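Herkell Home Tasks pilot — progress report to Prorel
Sunday, August 21, 2022

Shares: 4 Comments: 0

Short one this time, full numbers go in the December report.

Where we are

Kitchen chores only since the last report. Laundry is parked, folding was eating all our hours. 184 runs logged on the two-arm station at Flunmont, 87 of them finished with no one stepping in. Not good enough for a paying kitchen, but better than spring by a lot.

What works: picking up rigid things with an obvious edge or handle. Setting down flat. Moving one item at a time.

What doesnt: anything thin lying flat on a board. Wet items. Lids — still drops them or won't let go. Speed is bad too, a person clears the same table while the arms are still lining up.

Two-handed carrying

This is where most of the Testa money went. A tray needs both arms to agree or it tips. Current layout has the wooden tray in the middle, a cutting board with lemon slices and two knives on one side, green pot with a glass lid on the other. Each gripper goes to one of the tray's round holes. Approach is pretty steady now, the lift is where we loose runs — one side starts early.
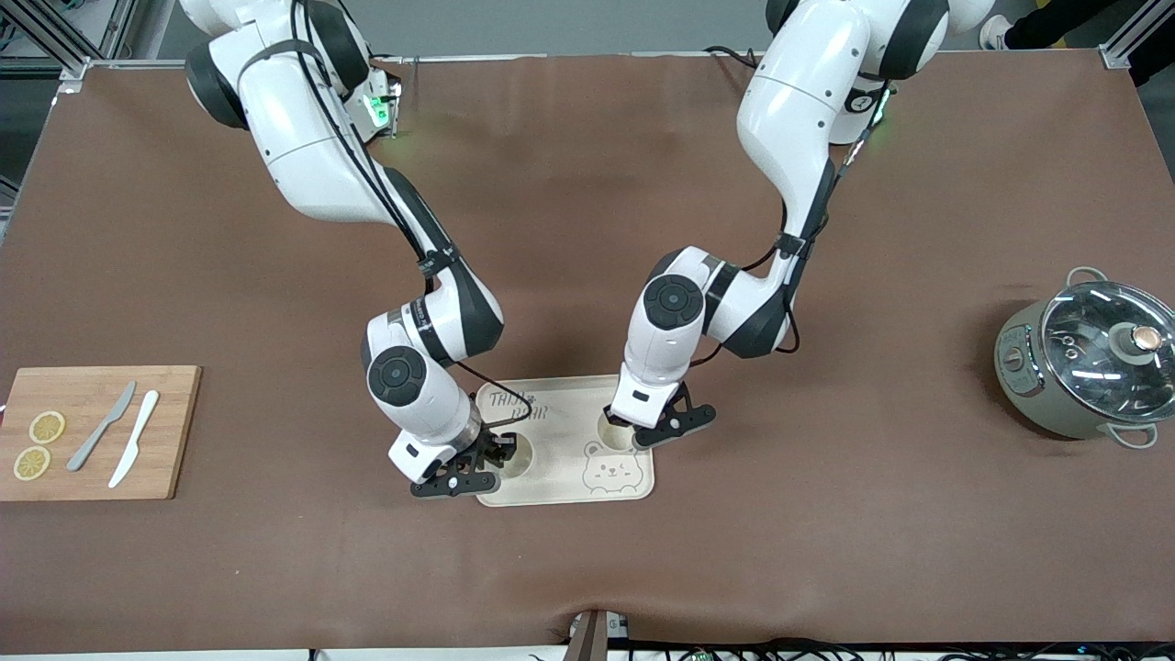
Next steps

- Fix lift timing, then load the tray
- Knives stay on the board untill the safety review is signed
- Second tray, different size, no holes
- Laundry again if hours allow

Budget

On plan except gripper fingers, which wear faster than quoted. Asking to move 4,000 from travel to parts. Need a yes or no before we reorder.

© 2022 Herkell. All rights reserved. | Contact | Back to top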